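Search this site Go
Filed under: Opinion, Home & Table
Last updated: August

I want to stick up for eating dinner late. My sister eats at 5:30 and thinks I'm a lunatic, but I sit down at nine and I love it! The phone has quit, the dishes from lunch are long done, and I'm hungry enough that plain beans taste great. 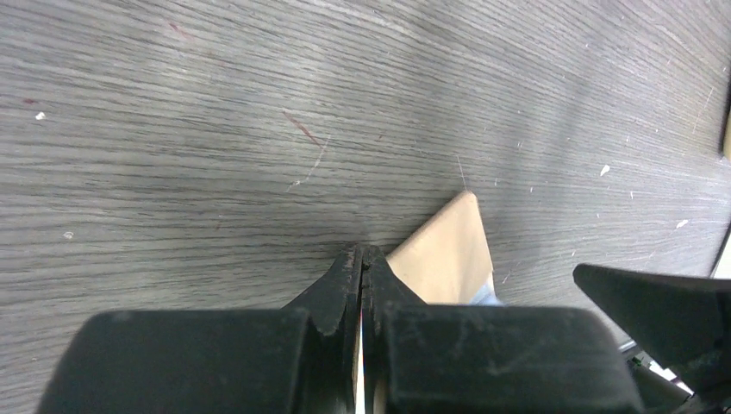 My neighbor Gerrit Ngubane says it wrecks your sleep. Maybe it wrecks his (he also drinks coffee at ten). I've done it for 25 years and I sleep like a log. What bugs me is restaurants that close the kitchen at eight, like the one on Brito Street, and then wonder why the place is dead.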